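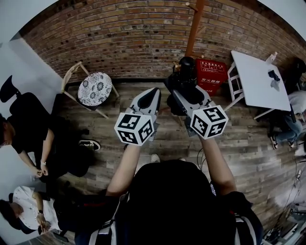
Both grippers up, by the brick wall. June 1, 2019.

The right gripper quit on us again. Same fault as last week: the jaws open fine, then the position reading freezes and the log fills with the last good value. You don't notice while you're working. You notice at night, when you play it back and one hand is stuck half closed.

We lost 11 takes out of 69 before Brian Kimaro stopped the session. He thought it was the logging software. I thought it was the cable, so we swapped the cable and got 6 clean takes, then another freeze. So much for me.

What we found in the end was a cracked solder joint on the encoder board, right where the connector sits. If you turn your wrist outward it opens up a hair. Brian reflowed it and glued the connector down. I opened and closed the jaws 1,000 times with my wrist turned and got no dropouts.

I also added a check to the Sillow script so it beeps if a reading doesn't change for two seconds while recording. It beeps too much when you hold still. Will fix.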